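Jobs > Retail and Warehouse > Part-time

Clothing Sorter, Lastelen Secondhand, Prirnthorpe

Lastelen is looking for 2 part-time sorters for its Prirnthorpe store. We take in donated and consigned clothing, grade it, price it and put it on the floor. In a normal month 3,000 pieces come through the back door, and denim is the largest category.

You will check garments for stains, broken zippers and missing buttons, sort by size and season, fold or hang, and tag. You will also help at the register when the line gets long. Shifts start at 7:30 a.m. and end at 12:30 p.m. The work is done standing, and you should be able to lift a full tote.
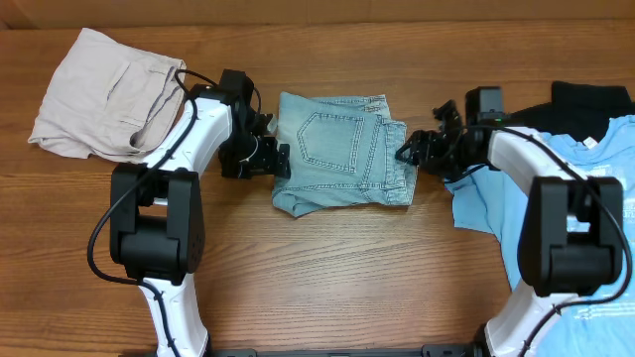

Posted by Anjana Akanda, store manager

Jeans are folded with a back pocket facing up. We teach our own grading system, so retail experience is helpful but not required. Basic sewing is a plus. Applicants must be 18 or older.

Training takes place in August with Thabiso Potgieter, who runs the sorting room. Training hours are paid at the full rate. Staff get a store discount after the first month, and there is free parking behind the building.

To apply, bring a resume to the front counter and ask for Anjana or Miroslava Pylypenko. Please list the mornings you can work. Two references are needed before a start date is set.

Contact Us | © Lastelen Secondhand | Back to top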